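Section 4: Feeding and Refilling the Umlow Planter

The Umlow feeds plants from a dry tray under the lid. Water passes through the tray on its way to the roots, so the tray has to be filled before the first watering and topped up after that. Read this section through once before you open any fertilizer.

Before you start

You will need the measuring scoop from the accessory bag, a dry cloth, and a soluble plant food in powder or fine granule form. Slow-release pellets and spikes will not dissolve in the tray and should not be used.

CAUTION: Unplug the pump before lifting the lid. The pump can start on its timer while your hand is in the tray.

Filling the tray

1. Turn the dial to OFF and unplug the pump.

2. Press both side tabs and lift the lid straight up. Set it down with the gasket facing upward.

3. Slide the tray out by its handle. Wipe it dry. Powder that lands on a damp tray will cake and block the slots.

4. Level the scoop with a straight edge and add 4 scoops to the tray. One level scoop holds 18 grams.

5. Spread the powder evenly with the back of the scoop. Do not press it down.

6. Slide the tray in until it clicks, replace the lid and plug in the pump.

7. Turn the dial to FEED. The green light comes on and stays on while the pump runs.

NOTE: Young seedlings need half the amount in step 4. Go to the full amount once they have four true leaves.

Storing plant food

Fold the top of an opened bag over twice and clip it shut. Keep it in a lidded box, off the floor and out of direct sun. A garage shelf is fine in October but often too warm in summer — the powder draws moisture and sets hard.

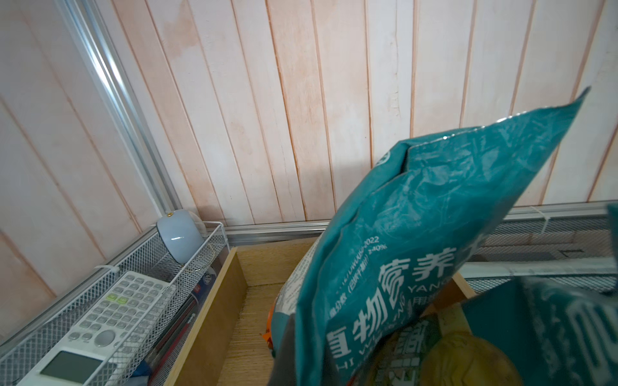 Do not pour leftover powder from one product into the bag of another. Strengths differ between makers, and a mixed bag no longer matches its own label. If you buy food with a label you cannot read, find a translation of the dosing directions before using it in the Umlow.

CAUTION: Keep all plant food away from children and pets. Wash your hands after filling the tray.

Refilling

Check the tray every second week. Refill when you can see the bottom through the powder. Rinse the tray under the tap first and let it dry fully.

If the green light flashes after a refill, the tray is not seated. Push the handle until it clicks. If it still flashes, clean the slots with a soft brush and try again.

Error 158 on the display means the water is not reaching the tray. Check the reservoir level, then the inlet hose for kinks. The replacement hose is part number 3455 and comes with two clips.

Go on to Section 5 to set the watering timer.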